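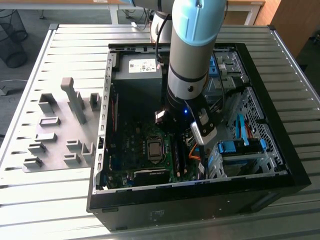 Open tower on the slatted table, side panel off.

25 November 2018

Dye bath notes, madder, run 7

Finally got the red we've been chasing! Vimala pulled the Paucar wool out of the pot this morning and it's a real brick red, no orange in it at all. Same roots as run 6, same pot, but we held the bath much lower and let it sit overnight with the lid on. I had been letting it creep up toward a simmer every time and getting that tired brown.

Recipe as done: 100 g wool, scoured twice, alum mordant from the Resberg tub (the new one, label says fine grind). Roots soaked overnight first, then strained, and I threw the first soak water into a separate jar because it looked very yellow. Keep that jar, Montserrat wants to try it on the linen scraps.

Chalk: one pinch. I think our tap water is hard enough that more would be wasted, but I'd love to do a side by side with rainwater if we ever get enough of it.

Second skein went into the leftover bath and came out a soft coral. Third was pale peach, pretty, a bit streaky at the tie. Tie looser next time!!

Samples are on card 3 in the Indari binder, one half of each under the flap so we can check fading in January. Window side is the left half.

To do
- weigh what's left of the roots
- ask Vimala if she rinsed warm or cold, she didn't write it down
- iron pot test on the coral skein, short dip only
- wash the big strainer properly, there is still indigo in the rim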